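Buy the chairs before the robot

Every equipment budget I have read in the past few years starts with the arm. It gets the first line, the biggest number and a colour picture on the cover sheet. Cables, tables, cloths, spare straps and wages go into a row called "sundries", and that row is the first to be cut.

I think this is the wrong way round. If a machine is going to learn a household job from people, the money should go first on the people doing the job and on what they hold and sit on while they do it. 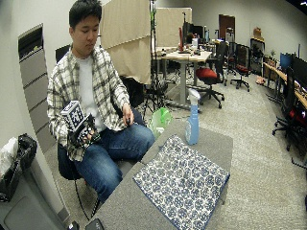 Take the plan drawn up at Rudstead for July. The whole sundries row came to 2721 pounds, for 10 weeks of work. Out of that came printed markers, replacement cables, cleaning bottles and two extra chairs. One broken connector in the first week would have stopped everything, and there was no spare on the list.
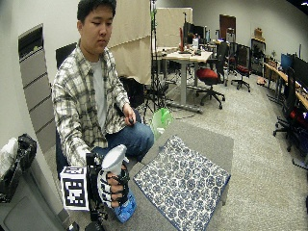 So should a small team put off buying the arm?
In most cases it should wait a few months, until it knows which tasks it has recorded well enough to be worth trying.

The usual objection is that grants have to be spent by a fixed date and large items are easy to spend on. I accept that. Kavanagh and Wetis both quote long delivery times as well, and waiting has a cost. But an arm that arrives before there is anything to teach it sits in its crate while the warranty runs down - I have seen this happen 3 times.

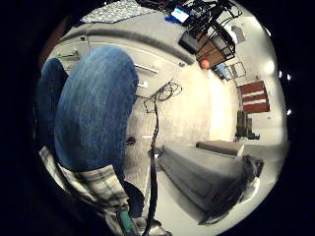 The Perkuldale Column

A better budget would have 2 parts. The first pays for recording: hands, hours, tools, and enough spares that a snapped strap costs ten minutes. The second pays for the machine, and is released when the first has produced something usable. Finance departments already work like this with buildings, and they could do it here without a new form.

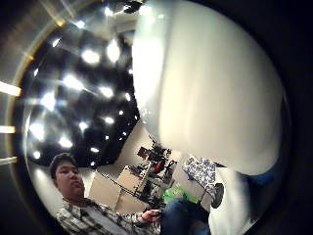
Working with a glove and a hand-held gripper.

I would also put the operators' time on its own line, at a proper rate. It is skilled, repetitive work, and plans that treat it as free always run late.

2024-06-11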